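Hetunero Puts Robotic Place Setting Into Daily Use at Its Zukurum Dining Hall Operation

Shares: 46

02/04/2020 - Hetunero, a contract catering company, announced that it has moved robotic tray setting from trial to daily use at the Zukurum dining hall, where its staff prepare trays for the lunch and evening services. The system runs on handling software from Tijani and works with the hall's existing square tableware. It takes over the repeated placing of plates, bowls, spoons and chopsticks. Portioning, plating of food, final inspection and all contact with diners remain with the dining hall team.

The Zukurum hall issues 2000 set trays on a full service day. Before the change, setting was done by hand at a bench next to the dish return, mostly in the two hours before lunch. Each tray required the same reach and placement sequence. The team rotated off the bench every 30 minutes to limit strain on the shoulder and wrist, and the rotation pulled people away from the hot line at the time it was busiest.

Scope of the work

The task given to the robot is narrow. It picks single pieces of tableware and places them on a tray in a fixed arrangement. White glazed ceramic was the main technical difficulty. The glaze returns strong highlights along rims and across flat surfaces, and the position of those highlights changes as the wrist camera moves. Early software versions treated some highlights as edges and closed the gripper in the wrong place.

Tijani's engineers addressed this by combining several views of each piece before a grasp is attempted. The final approach is made at reduced speed, with the fingers open and held above the piece until its rim has been located. Dishes set close together need an additional check, as a finger lowered between a bowl and a plate must clear both rims. If the clearance is below the set limit, the arm backs away and selects another approach angle.
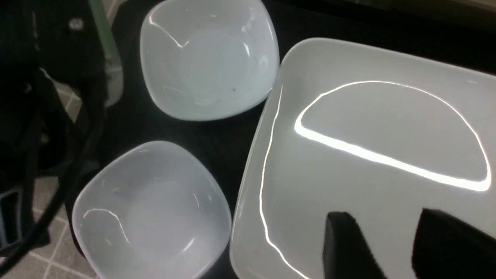
Changes to staff duties

No positions were removed as part of the project. Hetunero reassigned the bench hours to three existing areas: the hot line, allergen control and tray inspection. Staff who previously set trays now load the supply containers, check finished trays and clear faults.

A new duty, station lead, was added to each shift. The station lead starts the system, confirms the tray pattern for the service and decides when to switch to manual setting. The duty carries a pay supplement and is open to any member of the dining hall team who has completed the training course. The course covers safe entry to the work area, restart after a stop, container loading and basic cleaning of the gripper fingers. It does not require any programming.

"The main change is in where people stand and what they look at," said Yvonne Staniforth, operations manager for Hetunero. "Before, a person at the bench handled every piece. Now that person handles full containers and looks at finished trays. We had to rewrite the shift plan to match, and the first version of that plan had the loading times wrong."

The revised plan sets two loading periods before lunch and one before the evening service. Loading outside those periods is allowed but requires the station to be paused. Staff asked for this rule during the trial, after finding that unplanned refills interrupted both the robot and the person doing them.

Manual setting has been kept as a skill. Every team member sets trays by hand for part of one shift each week, and the manual bench remains in place for use during faults and maintenance.

Container layout and tray pattern

Supplies are separated by type. Plates and small bowls share a large translucent white bin, ceramic soup spoons go in a teal-blue basket, and chopsticks are kept in a brown container. The containers stand in a row at the back of the table, and the black serving tray is set in front of them. The order of the containers was chosen by the staff, who found it easier to check stock when the largest one was at the left.

Spoons may be loaded at any angle. The trial originally called for spoons to be laid flat in one direction, but this added several minutes to each refill and gave little benefit in grasping. The requirement was dropped. Chopsticks are still loaded as a bundle, and they remain the slowest item to place. Two thin sticks must be separated from the rest and laid across the plate without rolling. When the system cannot confirm a pair, it leaves the position open and marks the tray for completion by hand.

Plates and bowls are checked for chips by staff before loading. The system has no reliable means of finding a small chip in white glaze, and Hetunero has not assigned it that task. Food residue is handled in the same way - a person inspects every finished tray before it goes to the line, and any dish with a visible mark is returned to the wash area.
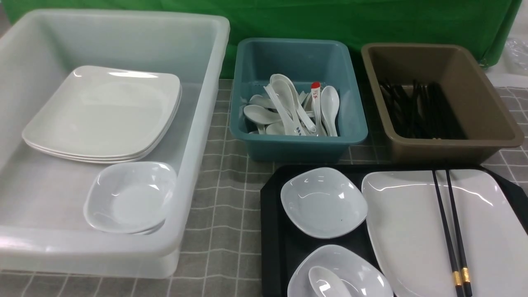 Luana Honorato was doubtful about the inspection step when the trial began, and told the project team that checking trays for a whole shift could prove more tiring than setting them. Her objection led to a limit of 45 minutes on continuous inspection, followed by a change of duty. Honorato added that the limit should be reviewed again once the evening service reaches full volume, as the smaller evening team has fewer people to rotate.

Hetunero accepted the point and has placed the review on its schedule for September. The review will cover inspection time, the number of trays completed by hand and the frequency of stops. Results will be shared with staff at the hall before any decision is made on other locations.

Safety and downtime

The arm operates at a reduced speed whenever a person is within the marked work area and stops on contact. Any team member may stop the system at any time without giving a reason. Stops are recorded by time and fault type only. The record does not identify the person who pressed the stop, and Hetunero has agreed not to use station data in individual performance reviews.

Routine cleaning takes place after each service. The gripper fingers are wiped down and inspected for wear, and the containers are emptied and washed with the other kitchen equipment. Tijani provides remote support during service hours and visits the site for scheduled maintenance.

"We designed for a kitchen that has to open on time," said Reinaldo Seixas, project engineer at Tijani. "If a fault cannot be cleared quickly, the station lead switches to the manual bench. The tray pattern is the same in both cases, so the line does not need to adjust."

Availability

The system remains in use at Zukurum for both daily services. Hetunero has no confirmed date for a second installation. Catering operators who wish to observe a service may apply through the company's site office. Visits are limited to two guests per service and must be approved by the station lead on duty.

Media contact: Heloísa Furtado, Hetunero Communications

This site uses cookies to improve your experience. By continuing to browse, you accept our use of cookies.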